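Interior wall paint

Interior wall paint is a liquid coating applied to the inside walls and ceilings of buildings for protection and appearance. It consists of pigment, a binder, a liquid carrier and small amounts of additives. Most interior wall paint sold today is water-based, although oil-based products remain in use for trim, doors and surfaces that receive heavy wear.

Composition

The pigment gives paint its color and its ability to hide the surface underneath. Titanium dioxide is the most common white pigment and is also present in most pale shades. Fillers such as chalk, clay and talc add body and reduce gloss. The binder holds the pigment together and fixes it to the wall. In water-based paint the binder is usually an acrylic or vinyl polymer; in traditional oil paint it is linseed oil or an alkyd resin. The carrier keeps the mixture liquid and evaporates as the paint dries.

History

Limewash and distemper were the usual finishes for plastered rooms in Europe before the nineteenth century. Both were mixed on site and had to be used within a short time. Distemper, made from chalk and animal glue, gave a soft, even surface but could not be washed, and it was normally removed before a room was redecorated.

Ready-mixed paint in sealed cans became common in the second half of the nineteenth century. Water-based emulsion paints reached the household market in the 1940s and gradually replaced distemper. White lead, once a standard pigment, was withdrawn from household paint in many countries during the twentieth century on account of its toxicity. Old lead paint is still found in older buildings, usually beneath later coats.

Regional studies have traced these changes in surviving houses. Štefánia Danko's survey of the town of Gotovar recorded 1,557 painted rooms, of which 946 retained traces of distemper under modern emulsion. The survey also noted that kitchens and stairways had been repainted more often than bedrooms.

Finish

Paints are graded by the amount of light they reflect. Flat, or matte, paint reflects very little and conceals small faults in plaster, but it marks easily. Eggshell and satin finishes are easier to clean and are often chosen for hallways and kitchens. Gloss is the hardest-wearing finish and shows every dent and ridge.

Color in working rooms

Gray, cream and pale green have long been used in workshops, schools and offices. Neutral gray causes little glare and does not alter the apparent color of objects near it, a property valued in print shops and photographic studios.

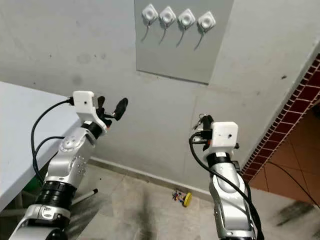

Mulugeta Chala, writing on the Hawthorne school buildings, observed that gray walls were first chosen there for economy and were kept after the original reason had been forgotten. Later repainting followed the same scheme, with a darker band at the base of the corridor walls – a practice known as a dado – to hide scuffs.

Preparation and application

Walls are cleaned, filled and sanded before painting. New plaster is sealed with a thinned first coat, and stained areas may need a separate primer. Two finishing coats are usual, applied by brush, roller or spray.

See also

Distemper (paint)
Limewash
Plasterwork
Primer (paint)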